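Ticket 673: Towel pickup stops before grasp in guest bathroom
Site: Stotmont, unit 12
Task package: Bako housekeeping, towel change
Priority: Normal
Status: Open, waiting on Clalov
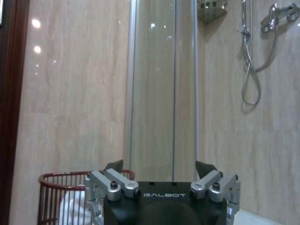
Task stops at the "locate textile" step and returns code 8 (no target in reach). The arm does not move toward the towel after that. Bedroom and kitchen tasks on the same unit finish normally, so I don't think this is a general fault. The bathroom has polished beige marble tile and a glass shower enclosure, and the ceiling lights show up as bright spots on the wall. The white towel is in a red wire basket with vertical bars. The fingers are open at this point and holding nothing.

Expected: pick towel from basket, carry to hamper in hall.
Result: stop, code 8, return to dock.

Log

Monday, 9:40 a.m. Site
Ran the task 12 times with the ceiling lights on. Code 8 on all but 2. On those 2 it closed on the basket rim and stopped on the force limit. No damage to basket or fingertips.

Monday, 11:15 a.m. Prukden support
Please confirm the map was redone after the package update. Also repeat with the ceiling lights off and the door open.

Monday, 1:30 p.m. Site
Map was redone the same day as the update. Lights off, door open: towel found 8 times out of 12. Still took the rim along with the towel on 2 of those. Housekeeping can't work with the lights off, so this does not help us as a fix.

Monday, 2:05 p.m. Prukden support
Thanks. Two separate problems, then. Reflections from tile and glass are being read as depth, and the target gets thrown out. The rim grasp is a planning problem. The package was tuned on solid-sided bins. Wire sides let the planner see the towel through the bars and it picks an approach from the side. Try setting approach to "top only" in the task file.

Monday, 4:20 p.m. Site
Top only is set. No more rim grasps in 12 runs with lights off. With lights on it is still code 8 most of the time.

For the record, since the owner asked me: one attempt takes 2 minutes when it works. A person does this in a few seconds on the way past. We are keeping bathrooms on the manual list and leaving the robot on bed linens and dishes.

Monday, 4:45 p.m. Prukden support
Understood. Reflection handling sent to Clalov, who maintain the depth filter. Rim grasp marked as resolved with workaround. Please keep the "top only" setting through the next update and attach the run logs from the lights-on tests.

Monday, 5:10 p.m. Site
Logs attached. Leave the ticket open.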